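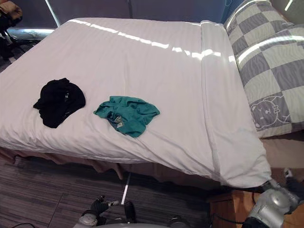 How do you stop clothes piling up on the bed?

Asked by Bình Hồ

I have a small bedroom with a bed, a narrow closet and not much else. Every day I take off a shirt or a sweatshirt, it isn't dirty enough to wash, and it goes on the duvet. By evening there are a couple of things crumpled up there and I move them to the floor so I can sleep. In the morning they go back on the bed. I can't tell after two days which ones are clean.

The duvet is white, so anything dark leaves lint on it. I have a black top that is the worst for this. I went over the duvet with a sticky roller and it took off some of it, but the lint that sits along the stripes stays put.

I don't want to buy a dresser. There is no wall space for one and the floor is carpet tile, which the landlord says we can't put heavy furniture on without pads. I looked at a Drasside clothes stand but it was wider than the gap I have next to the bed. The bed also has a skirt around it, so I don't use the space underneath much. It's a pain to lift every time.

Questions, I guess:
Where do you put clothes that are between clean and dirty?
Is it bad for a shirt to sit in a heap for a day or is that just looks?
How do I get lint off a white duvet without washing the whole thing? It won't fit in the machine in our building.

Thanks.

Answer from Damir Jurić
Marked helpful by the asker

I had the same problem in a room about that size. What fixed it was two hooks on the back of the door. One is for things I will wear again, the other is for my robe. When the first hook is full, the oldest thing on it goes in the wash whether I think it needs it or not. I use the over-the-door kind so there are no screws.

Don't add a third hook. I tried a rack with six and it turned into a pile that happened to be vertical.

On your second question, a T-shirt is fine in a heap if it's dry. You'll get creases and you can shake most of them out. Anything damp from sweat should be hung up right away or it will smell by the next day, and the smell gets into whatever is under it. Knits I would fold over a chair. Hooks pull a bump into the shoulder.

For the lint:

Take the duvet outside if you can, or over a balcony rail, and shake it hard from the short end. Then lay it flat and wipe it with a rubber dish glove, barely damp. Go in one direction, along the stripe. The lint rolls up into little worms and you pick them off. Do the pillowcases the same way, but if one has a printed face or picture on it go lightly over the print. Let it air before you make the bed.

If the duvet has a removable cover, wash just the cover. A queen size cover fits in a normal machine by itself. I wash mine with nothing else in the drum and shake it out halfway through drying, otherwise it balls up in one corner.

The black top should be washed inside out on its own or with other dark things. New black cotton sheds for the first few washes and then mostly quits.

Answer from Shahab Shokri

Just make the bed as soon as you get up. If it's made you won't throw stuff on it. Works for me.

Reply from Bình Hồ: I do make it. The clothes go on top.

Reply from Shahab Shokri: Then put them in the closet.

Answer from Thịnh Quan

Damir's answer is good, I'd only add to it.

A bed skirt isn't a reason to give up on the space under the bed. Get a flat bin with wheels, the kind sold for wrapping paper, and put it at the foot end where the skirt opens at the corner. Some skirts are split at the corners and some are one long piece, so check yours. If it's one piece you can pin up the last foot or so with safety pins on the inside. Mine came from Anghel and it is 40 inches long, which slides in fine from the end but not from the side on my bed. Measure the height before you buy. Skirts hide how low the frame is. Also look for any cords under there before you push a bin in, mine had a lamp cord that kept catching in the wheels until I ran it along the wall.

Wheels drag on carpet tile. If a seam is lifting the wheel will catch it, so press the tile back down or put the bin in from another direction. Felt pads don't slide well on that surface either, so I took the wheels off one side of mine and it didn't help. I put them back on.

I keep the in-between clothes in the front half of the bin, folded once. Jeans and sweatshirts mostly. Off-season things are in the back half and I switch them over in August.

I don't use fabric spray on worn shirts. I had a bottle of the Stimum one and it left a stiff patch on a dark green shirt that needed a full wash to come out, so I hadn't saved anything.

Comment from Bảo Đồng: If you take turns wearing the same few shirts, safety pin on the label means it's been worn once. Take the pin out when it goes in the wash. I've done this since college.

Comment from Bình Hồ: Put up the door hooks and they are holding so far. Did the glove on the duvet too and it got more off than the roller. Still haven't measured under the bed.

Comment from Thịnh Quan: Measure at the foot and at the middle, mine sags.

Contact us | Terms | Copyright Nevidus Home Answers | Page last updated July 13, 2024 | Back to top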